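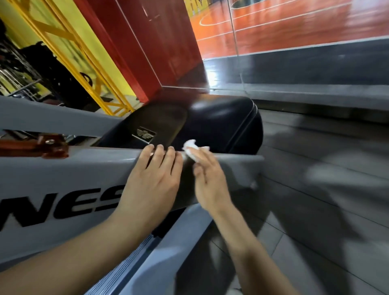 How I collect wiping examples for a robot learner (and what I'd do differently)

Reading time: 5 minutes

I've been gathering wiping demonstrations in a gym for a while now, and enough people have asked how I go about it that I've finally written it down. It's the sort of job that sounds like you could start after breakfast and be done by lunch. You can't, sadly, but it's good fun once you've got a rhythm going!

I'm assuming you already have a head camera you trust and a model that eats first-person video. Mine is a small hand-and-object model we call Vulero, but nothing below depends on it.

Why a gym

Kitchen worktops are lovely and flat, and everybody has thousands of clips of them. Gym machines are the opposite. You get painted frames, padded seats, rails, knobs and belts, all at silly angles, and a person cleaning them has to keep changing how they stand and where the spare hand goes. My first model had learned from worktops only and it wiped everything as though it were a table, straight through any corner it met. It needed edges, so off to the gym I went.

Step 1. Write the list before you go

I plan by surface, then by machine. My list for one visit looks like this:

- painted frame edges, top and side
- seat cushions, including the seam
- treadmill belt, middle and both ends
- side rails
- handles and anything round

Put the awkward ones first. By the end of a session your wrists are tired and you start doing everything the same lazy way, and that laziness goes straight into the data (ask me how I know).

Step 2. Sort out the camera

Set the tilt while bending over a machine, the way you'll be working. I once set mine standing up straight, and then spent a whole morning filming a beautiful view of the far wall with my fingertips along the bottom. Do a ten-second test on a low surface and another on a high one, and play both back on a proper screen.

Lock the exposure if your camera allows it. Shiny paint and big windows will have it hunting up and down all day otherwise. A bit of blur on the wiping hand is fine by me, and I keep those clips. Your robot's camera will see blur too.

Step 3. Use both hands, and mean it

If I could only pass on one step it would be this one. When people think of wiping they think of the hand with the cloth. The other hand is doing half the work! On a frame I lay it flat on the edge, just along from where I'm wiping, and press. Keep it in view for the whole clip. My early batches had it wandering off to my hip, and the model never worked out what a second arm was for.

Bare forearms or sleeves? I do both, on separate visits, and note down which.

Step 4. Keep each clip to one patch

One clip is one surface and one patch of it. I start with both hands off the machine, bring them in, wipe, and take them away again. Mine come out at 15 seconds or so shorter than I'd like, if I'm not careful, so I count strokes under my breath to slow myself down.

Vary these between clips:

- the direction of the stroke
- how crumpled the wipe is
- which side of the machine you're on
- how hard you're pressing

That last one doesn't show up on video, so I say it out loud ("light", "firm") and the audio goes into the notes.

Step 5. Treadmills need their own plan

Switch the treadmill off and take out the safety key before you put a hand anywhere near the belt. Every time, please, even if you're certain.

I work from the rear end and reach forward on to the belt. The spare hand goes down flat with the fingers spread, and the wiping hand heads for the far side where the belt curves over the roller. That curve is gold. The surface drops away under your hand and you have to roll your wrist to follow it, and you simply can't get that from a tabletop. I now film the curve twice as often as the flat part.

Belts are also dark and finely textured, with a pale sheen where the light catches, so check that your hand tracker isn't losing fingers against them. Ours did, until we added more belt clips to its own training set.

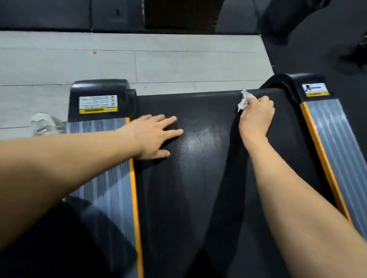
Tendska wrote in after I shared a draft of these steps, asking whether the spare hand should be labelled as its own action or just left as part of the wipe. I label it separately, as "brace", with its own start and end. It's a faff, but it let the model learn to brace without wiping, and that came in handy later for tightening knobs.

Step 6. Label the same day

I aim for 300 usable clips from a visit and I label them that evening, while I can still remember what I was up to. Three tags are enough to begin with: surface, stroke direction, brace. Resist adding more until you've trained something.

Throw out any clip where a hand leaves the view for more than a moment, or where a passer-by's face is clear. I got through 900 clips before I made that a firm rule, and going back over them was miserable.

How many do you need?

I saw the edge-following behaviour settle down at 3,000 clips, with plenty of repeats on the same few machines. A different gym would have helped more than extra repeats, I think, and that's where the next batch is coming from.

Related posts

Choosing a head mount that doesn't slip
Lorotance: our notes on tagging two-handed tasks
Cattaneo gripper, first week on the bench
When to throw a clip away
Folding towels, badly, for science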